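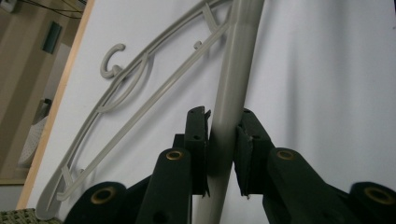 もちきび(トピックを立てた人・一般会員)
投稿:2026年10月21日 カテゴリ:収納・洗濯

ハンガーがからまるのをどうにかしたいです

はじめて投稿します。ハンガーの話でこんなに長く書いていいのかわからないんですが、毎日地味にイライラしているので聞いてください。

うちは洗濯物を干すのも、しまうのも、薄いグレーのハンガーで統一しています。引っ越したときにAdnessという近所の雑貨屋さんでまとめ買いしたもので、色が気に入っているし、服の肩もそんなに出ないし、モノ自体には不満はないんです。問題は使っていないとき!

取り込んだ服を外して、空いたハンガーをオリーブグリーンの編んだカゴにぽいぽい入れていくんですけど、次に干すときに一本引っぱると、必ずもう一本ついてくるんですよね。で、それを外そうとひねると今度はフックが別のやつの肩のところに入りこんで、知恵の輪みたいになる。朝の忙しい時間に知恵の輪はやりたくないです……。

一応、自分でも少しは考えました。フックの向きをそろえてカゴに入れてみたんですけど、カゴの中でだんだん傾いて結局ぐちゃっとなります。輪ゴムで束ねるのは三日で飽きました。洗面所に突っ張り棒をつけるのも考えたんですが、賃貸だし、前に一度夜中に落ちてきてものすごい音がしたので、ちょっとトラウマです(笑)

洗濯機の横に幅80センチの棚があって、そこの一段なら空けられます。壁に穴はあけられません。できれば今のハンガーは買い替えたくないです。カゴも気に入っているので、できれば何かに使いたい。わがままですみません。

みなさんは空のハンガーって、どうやって置いていますか? あと、からまったときに上手に外すコツがあったらそれも知りたいです。力まかせにやって、7月に一本折りました……。フックの根元からぱきっと。
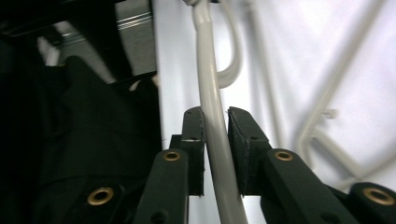 書き忘れましたが、うちのはフックのところだけじゃなくて、肩のほうにも隙間があるタイプなんです。だからフックが引っかかる先がいくらでもあるというか。まっすぐなだけのシンプルな形だったらもう少しましだったのかなと思います。でもこの形、キャミソールがすべり落ちにくくて便利なんですよ。そこは譲れない!

よろしくお願いします。

たまねぎスープ(一般会員・洗濯大好き)

わかります、わかりますよ〜! うちもずっと同じでした。カゴに入れるの、見た目はかわいいんですけど、ハンガーとは相性がよくないと思います。

うちで落ちついたのは、ファイルボックスです。書類を立てるあれです。幅が細いからハンガーが横に倒れようがなくて、フックを全部同じ向きにしておけば、本当に一本ずつすっと抜けます。わたしはSuksawatという文具のお店の300円のを使っていますが、書類が立てられるものならどこのでもいいと思います。棚が一段空けられるなら、そこに並べて置けますよね。うちは家族の分で箱を分けていて、子ども用は子どもが自分で戻すようになりました(たまに逆向きに突っこんであるけど、そこは目をつぶる)。

入れ方は、ハンガーを横向きに寝かせる感じで、肩の片方を下、もう片方を上にして立てます。フックは手前。文章だとわかりにくいかな……。三角形を縦にして、とがったほうを自分に向けるイメージです。フックを上にしてふつうの向きで入れると、うちの場合は箱から横にはみ出して全然だめでした。買う前に、手持ちのハンガーを一本持って奥行きだけ測ってみてください。わたしは測らずに買って、最初のは浅すぎて書類用に戻しました(笑)

箱の底には古いタオルを折って敷いています。すべって前に出てくるのが止まるのと、戻すときにカチャカチャうるさくないので、朝早く洗濯する人にはおすすめです。

ほどき方は、わたしの場合は絶対に空中でやりません! 平らなところに一回置きます。持ち上げたまま揺すると重みでどんどん食いこんでいくので、テーブルでも床でも洗濯機のふたの上でもいいから、寝かせてしまう。それで、フックをたどるんです。からまっているときって、だいたいどっちかのフックが相手の隙間をくぐっているので、その一か所さえわかれば、入ってきた道を逆に戻すだけで外れます。肩のほうを引っぱってもまず外れないです。

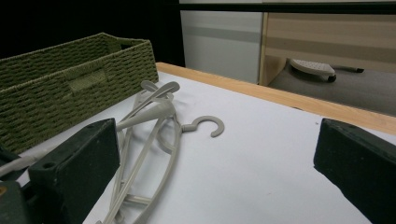

順番としては、まず上にのっているほうのハンガーを片手で軽くおさえて、下のをほんの少しずらします。隙間ができたら、フックの開いているほうがどっちを向いているか見て、開いているほうへ逃がしてあげる。逆に閉じているほうへ引くと、根元に力がかかるんですよね。折れたのって、たぶんそれじゃないかなあ。うちも前に似たような折れ方をしたことがあります。

慣れると数秒です。最初はちょっと面倒だけど、ひねって外すより結果的に早いですよ〜。

カゴは、ピンチとか洗濯ネットを入れたらどうでしょう。ネットはファスナーを閉めてから入れないと、あれはあれでピンチとからまりますが!

ゆうがた(一般会員)

買い替えが早い。

前の方のほどき方は読みましたけど、毎朝それをやるくらいなら、隙間のないシンプルなハンガーにしたほうが楽だと思います。Daltitzのすべらないやつが1セット400円弱だったので、うちはそれに全部替えました。キャミソールも落ちません。

買い替えたくないとのことなので、参考にならなかったらすみません。

ベランダの住人(常連会員)

買い替えないで、箱も買わない派の意見も書いておきますね。

うちは服を外さないで、ハンガーのままクローゼットに移しています。そうすると空のハンガーがそもそもほとんど出ないんです。出るのは下着とかタオル以外の、たたんでしまうTシャツの分くらい。その分だけ、クローゼットのポールの右端に掛けておいて、干すときにそこから持っていきます。もちきびさんのところは干すのもしまうのも同じハンガーとのことなので、もしかしたらもうやっているかもしれませんが、書いてある感じだと一回外していますよね? 何か理由があるのかな。

どうしても洗濯機のそばに置きたいなら、棚板の下にS字フックをひとつ引っかけて、そこにハンガーをまとめてぶら下げるのはどうでしょう。棚板がワイヤーの棚か、ふちに引っかけられる棚ならできます。穴もあけないし、突っ張り棒みたいに落ちてきません。わたしはArunettiの大きめのS字を200円で買って、もう何年も同じのを使っています。ただし掛けすぎると外側から順番に落ちるので、欲張らないこと。下に何か割れるものを置いている人は気をつけてください。

それと、掛ける向き。フックの口を全部壁側に向けておくと、取るときに手前に浮かせるだけで外れます。向きがばらばらだと、ぶら下げていても普通にからまりますよ。結局そこだけは、箱でもフックでも同じかなと思います。

たまねぎスープさんのタオルを敷くのはいいですね。うちは夜干しなので、音は本当に気をつかいます。箱は使っていないけど、棚の上に敷いてみようかな。

もちきび(トピックを立てた人・一般会員)

みなさんありがとうございます! こんなに返事がもらえると思っていなくて、うれしいです。

「空中でやらない」、目からウロコでした。わたし、ずっと持ち上げて振ってました……。さっそくテーブルに置いて、フックをたどりながらやってみたら、ひねらないで外れました! 相手の隙間をくぐっていたの、ちゃんと一か所だけでした。

ベランダの住人さん、外している理由は、クローゼットが洗面所から遠いのと、部屋着をほとんどたたんでいるからです。でも仕事用の服はそのまま掛ければいいんですよね。なんで全部外してたんだろう(笑) 棚は板のふちに厚みがあって、S字は合うかどうか微妙です。今度測ってみます。

ゆうがたさんもありがとうございます。次に折ったら考えます!

まずはうちに余っているファイルボックスがあるので、それで試してみます。奥行きは、ハンガーを持ってきて今から測ります。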